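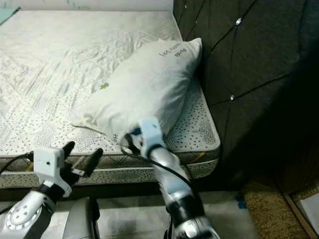
By Hina Qureshi
4 min read

Quick call, bad line, so some of this is paraphrase. The Plorari team teaches two-arm robots household jobs in rooms people live in. Beds, pillows, fans. The method they call Masura — keep the botched grasps, label them, train on them too.

"We used to throw the failures out," the lead told me. "Dumb, really. That was the good stuff."

The set so far is 1008 runs, 701 of them clean. Soft things are the worst. "A pillow changes shape the second you touch it. The policy has to re-plan, up to 15 times in one go."

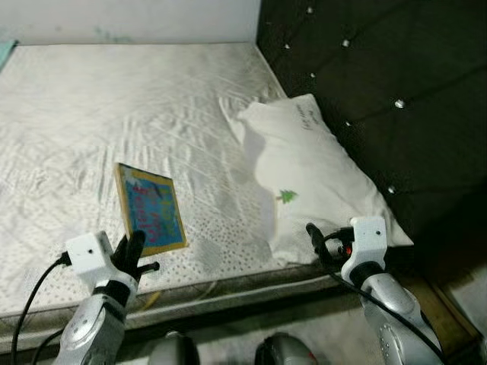
Entili, the lab that reran the numbers in March, was less sold, saying teh gain on fabric held but the gain on rigid objects was close to noise.

The lead didn't argue much. Rigid stuff was decent already, so less room to climb. Fans are the exception — heavy at one end, cord trailing.

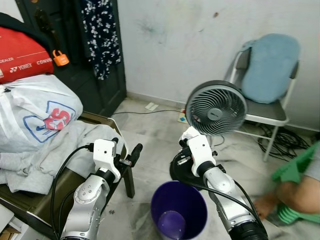 "And clutter, we don't tidy up for it. A tidy room gives you a model for tidy rooms."

What next? Longer jobs. Fewer labels, labelling is slow and everyone hates it. 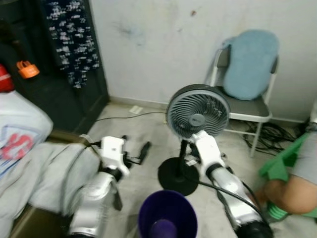 Kultton Review, Issue 15

Code is promised, no date. "When it's readable," I was told, and then the line droped.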